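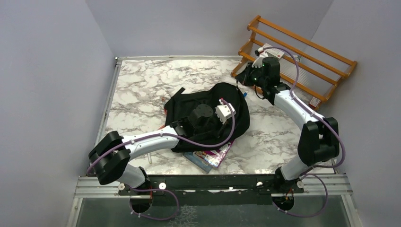 SECTION 3: PACKING AND STORAGE

Support > Bags > Dundo Day Pack > Packing and Storage

3.1 Before packing

1. Lay the backpack on a flat, clean surface, clear of the shoe rack.
2. Open the main zipper fully. Do not force the slider past a fold in the fabric.
3. Check the lining for loose items left from previous use.

CAUTION: Do not load the main compartment beyond 8 kg.

3.2 Narrow items

1. Hold the mouth of the bag open on both sides.
2. Insert pens, sticks and similar items lengthwise.
3. Move sharp ends away from the lining before closing the bag.
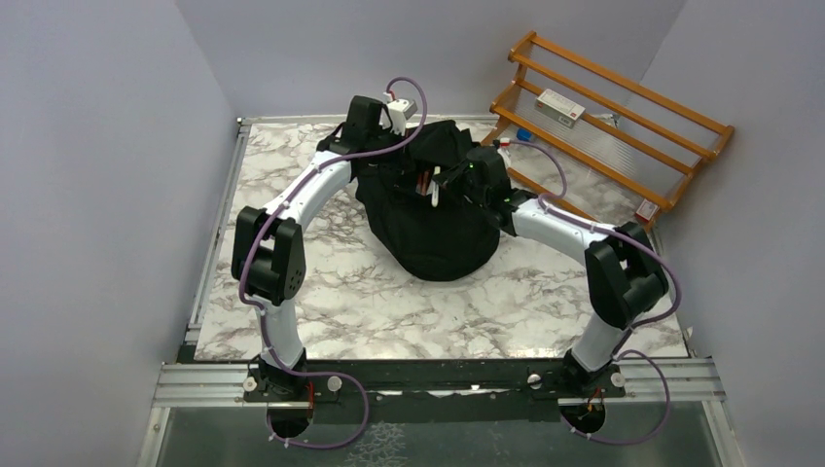
Fig. 3-2. Black bag, mouth toward the back, with narrow items inside the opening.

3.3 Books and papers

1. Close the book and square the pages where possible.
2. Lower the book into the compartment with the spine against the back panel.
3. Guide loose or curled sheets past the zipper by hand.

NOTE: Worn books should be placed in a Cullon sleeve before packing. Pages that are already creased may tear if pulled by the corners. 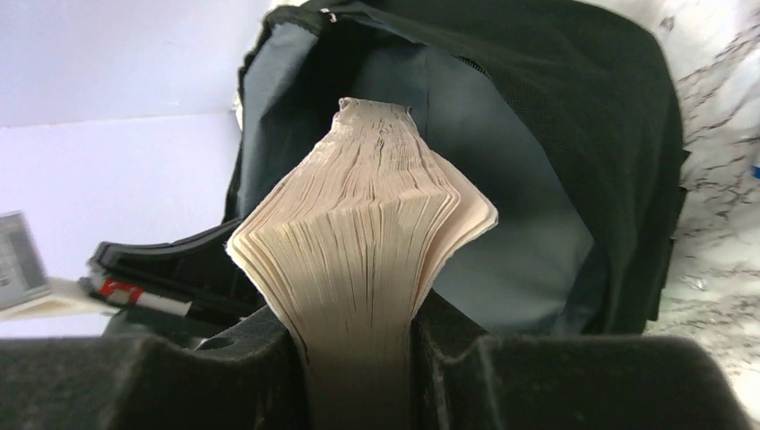

Fig. 3-3. Book pages fanned out in front of the open backpack. The page ends are crumpled at the top.

3.4 Storage

1. Empty the backpack and close all zippers.
2. Place it on a dry shelf or rack, at least 20 cm from any heater.

Questions about this section should be directed to Wahyudi Yusof, Product Documentation.

8 shares | 3 comments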